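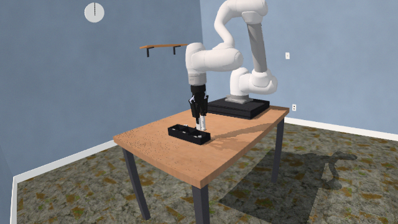 仿真台架视图：腕部朝下，指尖合拢，停在托盘后沿一侧。

# Ukerdale 夹爪对比台架（仿真版）

Ukerdale 夹爪对比台架是一套用于末端执行器选型的仿真环境，包含机械臂、工作台、托盘任务、夹爪模型库和控制器接口。用户可在不采购实物的条件下，将候选夹爪装到同一台机械臂上，执行同一组动作，比较行程、指尖几何、连杆外形和控制响应对任务的影响。

台架的输出为对比数据，不作为实机验收依据。实机部署前仍须按所在单位的流程做安装验证和安全评估。

产品负责人：Yusri Chong
控制器接口维护：Heriberto Barrera

## 适用范围

适用于以下工作：

- 两指平行夹爪、两指自适应夹爪的初筛
- 狭长容器附近的接近路径检查
- 指尖更换前后的对比
- 同一夹爪在不同控制器参数下的对比
- 腕部相机安装位置的遮挡检查

不适用于真空吸盘、软体夹爪和多指灵巧手。吸盘模型可以导入并参与碰撞检测，但吸附力没有建模，任务判定会全部返回失败。

## 标准配置

| 项目 | 说明 |
|---|---|
| 机械臂 | 白色外壳关节型机械臂，上臂连杆为灰色，固定于桌面一端的黑色底座 |
| 安装接口 | 底座上方浅灰色法兰；腕部末端快换接口 |
| 工作台 | 矩形木纹桌面，深灰色桌腿 |
| 任务容器 | 黑色敞口托盘，狭长形，内部带隔板 |
| 夹爪模型库 | 17 个模型，含通用指尖 |
| 控制器 | Ledesma 控制器接口，位置模式与力限模式 |
| 单组测试 | 每个夹爪 100 次，初始位姿由种子文件决定 |
| 视角 | 固定外部视角；腕部视角可选 |

背景墙面、搁板、挂钟和墙面插座属于房间资源包，只参与渲染。碰撞检测默认关闭这些对象，需要时在场景文件中打开。打开后路径规划耗时会增加，搁板对长连杆夹爪的影响最明显。

## 夹爪模型

模型库中的夹爪分为两组。第一组为连杆式两指夹爪，张开时两侧连杆向外展开，所需侧向空间大于两指间距本身。第二组为滑块式平行夹爪，外形宽度在开合过程中不变，占用空间容易估算，但本体通常较宽。

### Meletti 连杆式两指夹爪

台架的默认夹爪。黑色本体，指尖为浅色平垫。最大开口 80 mm。连杆在张开过程中同时产生横向和轴向位移，指尖高度随开口变化。这一点在托盘任务中必须处理：若控制程序以张开状态标定工具中心点，合拢后指尖的实际高度与标定值不一致，接近桌面时可能触发碰撞停止。

建议做法：

1. 以合拢状态标定工具中心点。
2. 在配置文件中启用开口补偿表。
3. 接近段使用小开口，到位后再张开到任务所需宽度。
4. 离开桌面前不要执行全行程张开。

开口补偿表随模型提供。更换指尖后应重新生成，生成工具在 `tools/tcp_table` 目录下。直接沿用旧表不会报错，误差只会体现在接触高度上，排查时容易误判为法兰安装偏差。

### Porkura 滑块式平行夹爪

与 Meletti 相比，指尖沿直线移动，工具中心点高度不随开口变化，标定较简单。最大开口同为 80 mm，便于直接对比。本体宽度较大，在托盘隔板之间作业时，限制因素多为本体下沿与托盘侧壁的距离。指尖加长件可以改善间距，同时会增加指尖处的等效柔度，力限模式下的停止位置离散度随之增大。

Porkura 模型的默认指尖为方形。方形指尖在进入托盘内部时对姿态误差敏感，绕竖直轴的偏转会先使指尖边角接触隔板。测试窄格任务时应换用薄型指尖，并在报告中注明。不同指尖的结果不得合并统计。

### 其他模型

其余模型以参数化方式提供，本体尺寸、行程、指尖长度和最大力可在配置文件中修改，用于接近尚未提供模型的产品。参数化模型不代表任何具体产品的性能，报告中会自动标记为“参数化”。

## 安装与坐标系

机械臂底座固定在桌面远端，底座坐标系原点位于法兰中心。桌面坐标系独立定义，两者之间的变换写在场景文件中，不允许在控制程序中重复补偿。

更换夹爪时按以下顺序操作：

1. 停止当前测试，机械臂回到待机位姿。
2. 在夹爪配置中选择模型，加载碰撞体。
3. 检查腕部法兰与夹爪本体的旋转对齐。
4. 写入夹爪质量和质心。
5. 载入对应的工具中心点和开口补偿表。
6. 低速执行一次完整开合。
7. 运行碰撞自检。

第 3 步常被忽略。连杆式夹爪旋转错位后，连杆展开方向会与托盘长边形成夹角，侧向占用变大，接近失败率上升，而单看指尖位置无法发现问题。自检程序会输出夹爪展开方向与托盘长轴的夹角，请与配置值核对。

质量和质心必须填写。缺省值为零时控制器按空载处理，停止阶段会出现下垂，下垂量随臂展增加。数据曲线上表现为稳定的单向偏差，与随机定位误差不同。
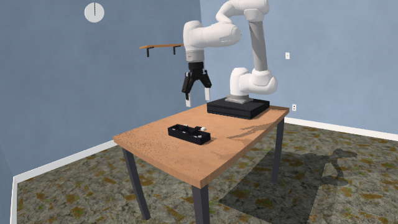
**阅读时长：17 分钟　｜　分类：末端执行器 / 对比测试**

## 托盘任务

托盘放在桌面中部，与桌边成一定角度，长边与机械臂的主运动方向不平行。斜放用于避免夹爪在单一轴向上取得优势。若托盘与桌边平行，连杆式夹爪可以长期沿有利方向接近，对比结果偏乐观。

每次试验从张开状态开始。夹爪在托盘以外的区域张开并保持竖直向下，指间为空，随后移动至接近点。接近点由托盘位姿和夹爪配置共同计算，同一种子文件下，各夹爪得到的托盘初始位姿相同，接近点因几何差异可以不同。

动作分为以下阶段：

| 阶段 | 动作 | 记录项 |
|---|---|---|
| A | 张开并移至托盘上方或侧后方 | 路径长度、最小间距 |
| B | 竖直下降 | 指尖高度误差、接触标志 |
| C | 合拢 | 电流、指间距、接触时刻 |
| D | 提升 | 对象位移、滑移标志 |
| E | 释放并退出 | 释放后位移、退出间距 |

A 阶段的最小间距包含夹爪本体和连杆，不只计算指尖。早期使用者习惯只看指尖与托盘边缘的距离，由此得到的余量偏大。连杆式夹爪张开后，最外侧点通常在连杆关节处，间距应以该处为准。

B 阶段允许空合测试，即夹爪在托盘后方下降、合拢并停在桌面上方，用于检查高度补偿。空合测试不计入成功率，但必须在正式测试前完成。空合高度误差超限的夹爪配置会被锁定，需重新标定后才能继续。

D 阶段的滑移标志由对象坐标与指尖坐标的相对位移得出。仿真中的摩擦模型对接触面网格质量敏感，网格过粗时滑移标志会成批出现。检查方法是将同一夹爪的指尖网格加密后重跑同一种子，若滑移标志明显减少，应以加密网格的结果为准，并对所有候选夹爪使用相同的网格密度。

## 判定规则

一次试验同时满足以下条件记为成功：

- 对象离开初始支撑面
- 提升保持期间无滑移标志
- 释放后对象位于目标区域
- 全程无非预期碰撞

非预期碰撞指夹爪、机械臂与托盘侧壁、隔板或桌面之间发生的、未在任务文件中声明的接触。指尖与目标对象的接触不计入。指尖轻触隔板是否计入由 `strict_divider` 控制，默认计入。

每个夹爪完成 100 次试验后生成汇总。中途停止的测试组可以查看单次记录，但不生成汇总，也不能参与排序。失败试验可以重放，不能重做。修改夹爪配置后，测试组自动作废，需建立新组。

排序默认使用成功率，成功率相同时比较最小间距。执行时间不参与默认排序，因为它主要由控制器速度上限决定。需要评估节拍的用户可以打开时间权重，并在报告首页说明权重值。

## 控制器

台架通过 Ledesma 控制器接口下发指令。位置模式下，夹爪以给定开口为目标；力限模式下，夹爪合拢至设定电流后停止。两种模式的指令格式相同，由模式字段区分。

```yaml
gripper:
 model: meletti_link_2f
 stroke_mm: 80
 mode: force_limit
 tcp_reference: closed
 opening_table: enabled
test:
 trials: 100
 strict_divider: true
 retry: false
```

`tcp_reference` 的可选值为 `closed` 和 `open`。滑块式夹爪两者等效。连杆式夹爪使用 `open` 时，系统会给出警告但不阻止运行，保留该选项是为了兼容已有程序。

力限模式有一个限制：停止判断在控制周期边界上执行，接触发生在周期中段时，夹爪会继续运动到下一次判断。刚性指尖受此影响较大，表现为合拢力峰值高于设定值。降低合拢速度可以减小峰值。对薄壁对象做对比时，应先统一合拢速度，再调整电流限值，顺序颠倒会使两种夹爪在不同峰值条件下运行。

位置模式适合检查几何。对象尺寸已知、只关心能否进入和退出时，位置模式的重复性更好。对象尺寸有偏差时，位置模式可能出现未夹紧或过度压缩，不宜用于比较夹持可靠性。

Heriberto Barrera 的建议是先用位置模式跑完一组，确认没有碰撞类失败，再切换到力限模式。两组使用相同种子，失败类型可以逐条对应。若直接从力限模式开始，几何问题和力控问题会混在同一张失败表中。

## 相机与视角

固定外部视角覆盖工作台、机械臂和托盘，适合检查整体姿态和连杆展开方向。该视角下托盘后侧的指尖位置可能被托盘前壁或夹爪本体遮挡，不应仅凭画面判断指尖是否接触桌面。接触状态以接触标志为准。

腕部视角为选配资源。安装位置在夹爪本体侧面，连杆式夹爪张开时连杆会进入视野，合拢后离开。若视觉算法依赖腕部图像做定位，应在张开和合拢两种状态下分别检查可见区域。滑块式夹爪的遮挡范围相对固定，但本体较宽，近处视野损失更多。

光照为固定方向，机械臂会在桌面和地面投下较大的阴影。阴影落在托盘附近时，以亮度阈值分割托盘的算法容易出错。测试夹爪时不建议同时改变光照；测试视觉算法时应固定夹爪型号。两项同时变化的测试组不能用于归因。

## 试用配置对比

下表为 Ukerdale 内部试用得出的定性结论，使用标准场景和默认控制器参数。更换托盘尺寸或指尖后应重新测试。

| 比较项 | Meletti 连杆式 | Porkura 滑块式 |
|---|---|---|
| 工具中心点标定 | 需要开口补偿 | 单次标定即可 |
| 窄格进入 | 小开口时较好 | 受本体宽度限制 |
| 全开时侧向占用 | 随开口增大 | 不变 |
| 力限停止一致性 | 与连杆角度有关 | 较一致 |
| 托盘后侧接近 | 间距充足 | 需调整本体朝向 |
| 腕部视角遮挡 | 随开合变化 | 固定，近处较多 |
| 指尖更换后工作量 | 重建补偿表 | 重测偏移 |

两种夹爪的主要差别出现在托盘后侧接近这一步。Meletti 以小开口下降时，本体和连杆均可避开托盘后沿；若以全开状态下降，靠近托盘一侧的连杆间距不足。Porkura 在默认朝向下本体会先到达限制位置，将腕部旋转后可以完成，但旋转使部分种子下的腕关节接近限位，路径规划会改走较长的路线。

因此选型时应先确认任务是否允许腕部旋转。允许时，滑块式夹爪的标定和维护工作量较小。不允许时，优先测试连杆式夹爪，并将接近段开口限制写入程序，不依赖操作人员设置。

Yusri Chong 在试用记录中另列出一项未解决的问题：连杆式夹爪在小开口附近的电流读数对速度敏感，慢速合拢时容易提前达到限值。当前版本的处理方法是在末段切换为位置模式。切换点由用户设定，尚无自动计算工具。

## 输出文件

每个测试组生成以下文件：

- `summary.csv`：成功率、失败类型、最小间距
- `trials.csv`：单次试验的完整记录
- `config.lock.yaml`：测试时的配置副本
- `replay/`：失败试验的重放数据
- `stills/`：各阶段的静态画面，默认关闭

`config.lock.yaml` 带有校验值，手动修改后报告工具拒绝读取。需要对外提交数据时，应将汇总文件和配置副本一并提交。仅有成功率而无配置副本的结果无法复核。

失败类型分为接近碰撞、下降碰撞、未夹持、滑移、释放偏差和规划失败。规划失败不代表夹爪性能不足，但会计入总失败数。对比时建议将规划失败单独列出，并检查同一种子下其他夹爪是否也失败。所有夹爪均在同一种子上规划失败时，通常是托盘位姿超出可达范围。

## 已知限制

- 连杆间隙未建模。实物夹爪磨损后的指尖晃动不会在结果中体现。
- 指尖垫按刚性体处理，弹性只以接触刚度近似。
- 电缆和气管不在碰撞模型内。腕部大角度旋转的方案须在实机上另行检查。
- 桌面纹理只影响渲染，桌面摩擦系数全域一致。
- 托盘固定于桌面，不会被夹爪推动。碰撞以标志记录，不产生位移。
- 力限模式的电流与夹持力换算采用线性关系，小开口区段偏差较大。

托盘固定这一项对结果影响较大。实物托盘若未固定，轻微接触就可能改变后续试验的初始位姿。需要模拟该情况的用户可以将托盘设为自由体，此时应关闭默认排序，逐次检查托盘位移。

## 常见故障

**指尖悬停高度逐次变化。** 检查开口补偿表是否与当前指尖匹配，再检查质量参数。两项均正确时，检查控制程序是否重复叠加了桌面坐标变换。

**夹爪指令已接受但无动作。** 检查模式字段。力限值低于空载电流时，夹爪会在起动后立即停止，状态返回为“到位”。

**碰撞自检通过，测试中仍报告本体碰撞。** 自检只覆盖待机位姿附近。将自检范围改为任务路径后重新运行。

**同一种子结果不一致。** 确认物理步长固定，并关闭异步渲染。多个测试组并行运行时，请为每组指定独立的输出目录。

**更换夹爪后画面正常但接触标志缺失。** 外观模型与碰撞模型分别加载，检查碰撞模型路径。

## 授权与支持

| 版本 | 内容 |
|---|---|
| 基础版 | 标准场景、固定视角、Meletti 与 Porkura 模型 |
| 完整版 | 全部 17 个模型、腕部视角、参数化夹爪 |
| 站点版 | 完整版内容，3 个并发节点，自定义托盘导入 |

各版本使用相同的测试程序和判定规则，结果可以互相比较。基础版生成的测试组可在完整版中打开，反向打开时缺失的夹爪模型以外框代替，重放功能不可用。

自定义夹爪导入需提供外观网格、碰撞网格、关节定义、质量参数和行程表。碰撞网格应为凸分解结果。仅有外观网格时可以导入并显示，不能开始测试组。

技术支持请求应附 `config.lock.yaml` 和至少一条失败重放。标定类问题另附空合测试记录。许可证服务器每周日维护，维护期间已启动的测试组继续运行，新测试组无法建立。下一次模型库更新在二月，更新内容为指尖网格和 Ledesma 接口的状态码说明，已有测试组不受影响。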